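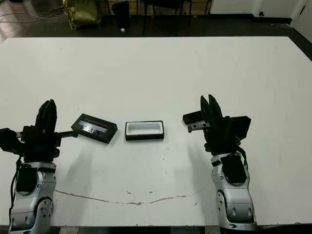 A dark lid on the white tabletop.

Small boxes night is back in June

If you missed the last small boxes night, you missed a good one! We had pencil tins, pill boxes, a cigar box with a hinge made from a strip of old belt, and a tea caddy that took two grown adults to open. Benedita Carrilho brought the spectacle cases she has been collecting since she moved to Gomora, and by the time the kettle had boiled there was a queue to hear them snap shut. They all sound different. I had no idea, and I have worn glasses since grade four.

So we are doing it again, on a Tuesday evening in June, in the downstairs room at Pinheiro. Doors open at 6:30 pm and we'll pack up at nine. Come for the whole thing or drop in on your way home.

The theme this time is lids. Screw lids, slip lids, sliding lids, lids that have never fitted properly and that you've kept anyway. Sebastião Tavares will start us off with a short talk on sliding lids, which he has been making for 40 years, first for his father's chess sets and later for just about anything that would hold still. He's bringing offcuts and a few half-made boxes so you can feel how loose the groove needs to be in summer and how snug it gets when the weather turns damp. He gave a version of this talk at the Ongate library and people stayed in the car park afterwards still asking him questions about beeswax.

After that it's the usual show and swap. Put your boxes out wherever there's room and tell people about them if you feel like it. If something is up for swapping, pop a bit of coloured paper inside. If it's only visiting, leave the paper out and we'll all keep our hands to ourselves (I'm talking to myself mostly – I nearly went home with Benedita's green one).

A few of you asked about the old Cimmont biscuit factory tins. Yes, they are coming! The family who have them are happy to lend 17 for the evening, including the oval one with the ferry on the lid. The paint is fragile, so please look at those with your hands behind your back. There will be a lamp beside them this time, as the last lot were sitting in the gloomiest corner of the room.

We'd also love to see boxes that are still in use. A fishing tackle box with the tackle in it is far more interesting to me than an empty one, and the best thing I saw last year was a lozenge tin full of fuses, labelled in three different people's handwriting. Sewing boxes, paint boxes, the tin your spare keys live in – bring them as they are. Don't polish anything on our account.

Entry is free and there's tea, plus whatever turns up on the cake plate. Kids are very welcome, and there will be card and glue on the side table for anyone who wants to fold a box to take home. The ramp is at the Ongate Road end of the building.

If you've got something large or awkward to bring, let me know beforehand and I'll save you a spot near the door.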